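Week 5 handout: Pricing the bench before you price the arm

We ran long on Monday, so a good chunk of what I meant to say about money ended up here instead. Please read it before you start on your equipment plan. The lab machines have the kitchen loaded, and you'll be using that same kitchen for the whole assignment – arm, counter, cooktop, rack, toaster and one small red thing to pick up. 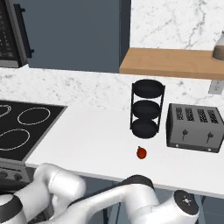

Jyoti Shukla
Course lead, Planning and Purchasing for Automation

So, where were we? I had just asked the room what you'd buy first, and nearly everyone shouted "the arm!" I get it. The arm is the fun part, it has a brochure, and somebody will happily sit on the phone with you for an hour about it. But every plan I've had to rescue went wrong somewhere else: the table, the power, the cameras, the computer under the desk that was supposed to be good enough.

My own worst one was at Bomlow, years ago. We had a lovely arm sitting in its crate for most of a spring and no stand to bolt it to. The stand was a line I'd put down as "misc." I still feel a bit hot in the face about it.

Start with the job, in one sentence

Write down what the machine has to do, in words your aunt would understand. "Pick up a piece of produce from the counter and put it on the rack" is fine. "Kitchen manipulation platform" isn't, and I'll send it back.

Then go looking for the numbers hiding in your sentence. How far does the arm have to reach, and is that to the near edge of the counter or the back of it? How high is the top tray? How wide do the fingers have to open for the largest item, and how gently do they have to close on a soft one? What else is standing close by that an elbow could hit? I'd like at least four of these measured in the simulator and written into your plan with units. (Units, please. Last term I got a reach of "85" and we had a long talk about whether that was centimeters or inches.)

Spend simulator time first

This is the cheapest thing you'll do all term, so do a lot of it. A pretend arm can swing into a pretend toaster all afternoon and the only thing you've used up is coffee. Move the base. Try it closer in, then further off to the side, and watch what the elbow does down by the cabinets when the hand has to get over the counter edge.

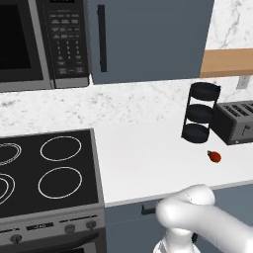 Most people only plan for where the hand goes, and then they're surprised by how much floor the rest of the arm wants. Mark out that floor space on paper and add the room a person needs to walk past with a tray or a laptop. If your building has a facilities office, send them that sketch early. They are slow everywhere I've worked, and they are usually right.

A word of caution, though. The simulator won't tell you that the floor slopes, or that the one free outlet is behind the fridge, or that a cable gets stiff in the cold. Keep a page in your plan headed "Things the simulator can't tell us" and let it get long.

The sample budget

Gaurav Sisodia put together the practice quotes we're using. The suppliers and prices are for the exercise, so work from these and leave the web shops alone for now.

Computer for simulation and control, Solanki: $2,402
Stand and mounting plate, Prirklow: $1,697
Wrist camera and bracket, Harkov: $248
Spare finger pads, one set, Harkov: $77
Arm and gripper: you choose, from the three quotes in the folder
Shipping, training and installation: blank on purpose

Those blanks are yours to fill in. Ring the supplier desk (that's Joaquim Baptista, in the room next to mine, playing all three companies and enjoying it far too much) and ask. He'll only answer what you ask him. If you don't bring up whether the training price includes travel, he won't either!

Notice the finger pads. It's the smallest number on the page and people skip right over it. Pads wear, and a worn pad can stop you cold while a new set sits in a warehouse two states away. Order spares with the first purchase. I'd say the same about cables and fuses.

Rajkumari Kushwaha asked a good question after class: should the camera go on the wrist or on a post? Price both. A wrist view gets you very close to your own fingers, and things off to one side may be only half in the picture. A post camera takes in the whole counter, but the arm can get in its way. Plenty of teams end up wanting both, and then that line isn't $248 anymore – it's two cameras, a second bracket, more cable, and possibly a better computer to keep up. 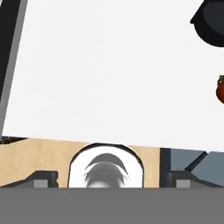 What to hand in

1. Your one-sentence job.
2. The measurements, with units, and a note on how you got each one.
3. A floor sketch. Pencil is fine.
4. The filled-in budget, split into what you need on day one and what can wait six months.
5. Your "can't tell us" page.
6. One thing you decided not to buy, and a short paragraph on why.

Mostafa Mahrous is grading the budgets and I'm grading everything else. He likes a contingency line and he will ask how you arrived at it, so don't just type ten percent and hope.

Lab hours are the same as last week. If the kitchen won't load, log out and back in before you email me, and save your base position before you close the window – it resets to the default when you reopen it.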